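Open day at the Vistton works in Gaete

I almost didn't go. The flyer said doors at 9 and it was already raining sideways when I left the house, but my sister had been on at me for weeks about the Vistton open day, so off I went with a thermos and the wrong shoes.

Vistton makes hearing aids and those little amplifiers people clip to the TV. The works is out past Altevano, on the old cannery road, and if you've ever driven by it you've probably taken it for a dentist's office. Inside it goes on forever! They handed us paper overshoes (mine ripped right away) and sent us around in groups, and my group got the long route, through the sound rooms first.

The sound rooms were my favorite part by miles. You step into a quiet room, they shut the door, and after a minute you can hear your own neck move. A lady behind me giggled and it sounded like she was sitting in my ear. Then they played the same restaurant recording twice, once plain and once through their newest model, the Anano, and I finally understood why my dad always nods and smiles at dinner. I got a bit teary over clattering forks, which I did not expect from a factory visit.

After that came the electronics side, with the small parts and the green boards, and I'll admit I drifted. My head was still back with the forks. I did catch that they repair old models too, even ones they stopped selling years ago, and that about 100 people work there, plenty of them from Gaete itself.

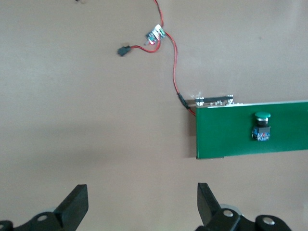
Kumaresan Rodrigues had a different day of it, and wrote to tell me I'd skipped the best bit: the fitting clinic upstairs, where you could have your hearing checked for free if you signed up before lunch. He waited 2 hours and said he'd have waited longer, and that he's going back in August with his mother.

Well, now I'm annoyed, because I walked right past that sign-up sheet on my way to the coffee. The coffee was fine, by the way, and the almond cake was better than fine (get there early, it goes). Parking is on the grass behind the building and it was pure mud, so wear boots. I'm taking Dad next time, and we're going straight upstairs.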